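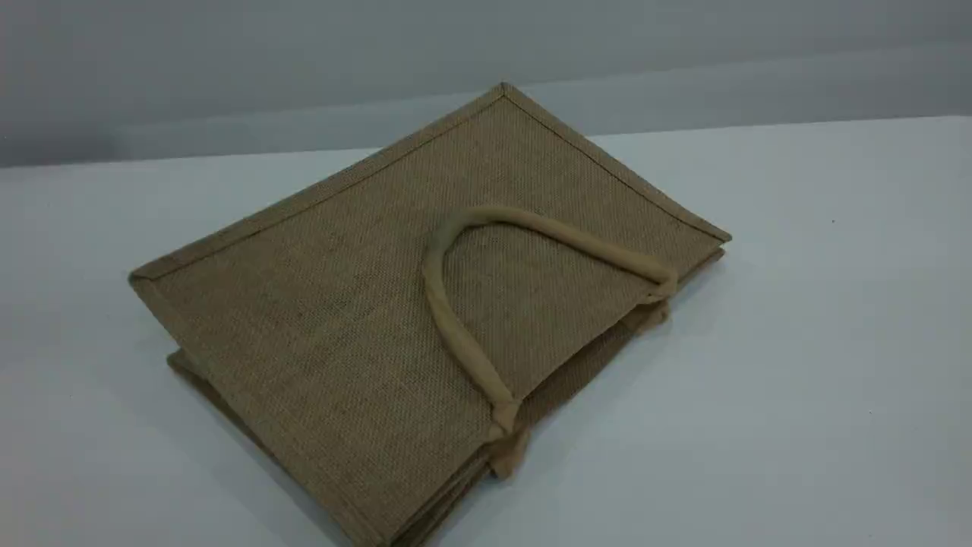

A jute tote, folded, handle uppermost.

Store the tote folded – and store it empty. Jute is stiff, and a bag kept flat holds its crease for the next trip to Hirkbridge market. I have used 4 of them in rotation since February. A 200-gram bag needs no hook; it needs a shelf.

Small round goods go in last. Anything with a stem goes stem up.

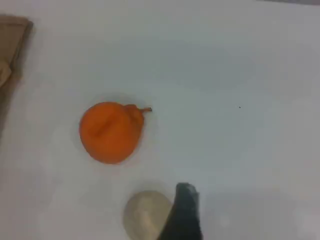 Against the hanging rack
Rosimeire Amaral prefers hooks. Hooks pull at the handle stitching, and I would not buy one.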